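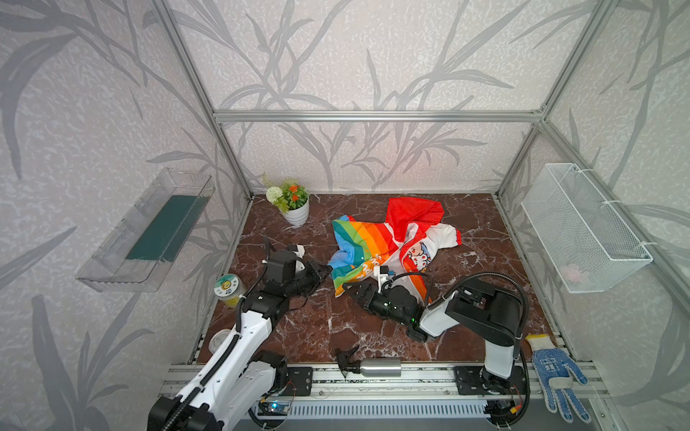

Shop and Cooler Inspection Checklist
Gredstead Flowers, Iswood store
Date: 01/08/2020
Checked by: Lingyun Wei
Reviewed by: Polyxeni Nikolaidis

Walk-in cooler
Door latch opens from inside: OK
Door gasket: Needs work. Split at the bottom corner on the hinge side. Replacement ordered through Sial.
Shelves level and fixed to wall: OK
Floor drain clear: OK. Leaf trap emptied during the check.
Light cover in place: OK

Design bench
Knives and pruners stored in rack: Not OK. Two knives left in the sink. Spoke to the morning crew.
Stem stripper guard: OK
Glue pan cord: Worn near the plug. Taken out of use and tagged.
Cut-resistant gloves: OK, but only large size left. Need small and medium.

Floors and aisles
Mats flat and dry: Mat by the bucket sink curls at one end. Swap with the spare.
Back exit clear: Not OK. Boxes of vases stacked in front of the door. Moved before I left.
Wet floor signs: 4 on hand, OK

Chemicals
Flower food and bleach labeled: One spray bottle with no label. Emptied and thrown out.
Data sheets in binder: Missing the sheet for the new leaf shine.

Delivery van
Fire extinguisher: OK, gauge in green
Rack straps: One of 6 frayed. Ask Oston for a new one.
First aid kit: Low on bandages. Box of 100 goes on the next supply order.

Follow-up
Gasket, cord and van strap to be fixed before the next check in July. P.N. to sign off on each one.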